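Last updated: April

Thread: Jaws on the hand-held gripper, how often do you service them?

tove_bandberg
Hello all. I look after the hand-held gripper in our cabinet cell in Bandberg. We do shoes with it, and soft ones give me a question about the pads. My problem is that the right jaw closes a little later than the left, and a soft shoe then turns before it is held. Both pictures are from our cell. 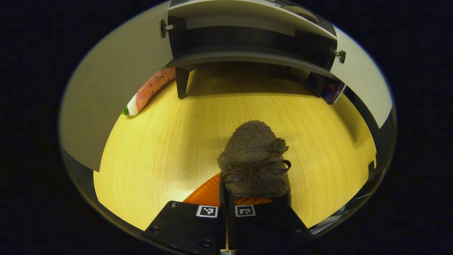
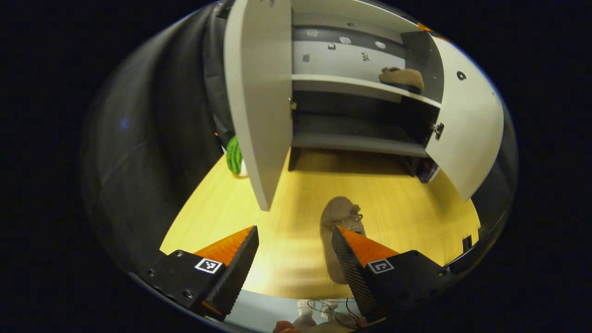
Fuzzy slipper in the jaws in the first one, jaws open in the second.

Vol. 2, No. 3

The pads have done 567 grips by the counter. I have cleaned them with a damp cloth and tightened the screws on both housings. The delay is smaller now but it is still there. Should I change the pads, or look deeper?

gaete_cell
Look deeper. A worn pad slips, it does not come late. I would open the housing and look at the linkage on the right side. On ours there was fluff wound round the pin, and fluffy footwear is the worst for this.

mornings_only
I do not agree fully. If one pad is thicker than the other, the jaw with the thin pad touches later and you think it is the linkage. Measure both pads first. It takes two minutes and you need no tools except the caliper.

gaete_cell
Fair, but she writes that the jaw closes later. This is not the same as touching later.

tove_bandberg
I must be honest, I judged it by eye with a shoe between. So it can be the touching. I will close it with nothing inside and look again.

nandstead_k
Please also check the markers on the housings when you have the screws out. After our last repair in Nandstead one marker was put back a bit crooked, and the opening width was read wrong for a whole shift. We now make a pencil line on the housing before we take anything off.

mornings_only
Pencil line is good. And do not use strong glue on the orange tips, if somebody suggests it. I had to cut one pair off with a knife.

jokus
Strong glue is fine if you never plan to change them :) Ours have stayed on for nearly a year.

tove_bandberg
Closed it with nothing inside: the jaws meet in the middle. Then I measured, and the right pad is thinner at the front end. I have ordered two new ones – both sides, so that they wear the same. I will still open the housing for the fluff when they come.

gaete_cell
All right, the pads then. But do look at the pin.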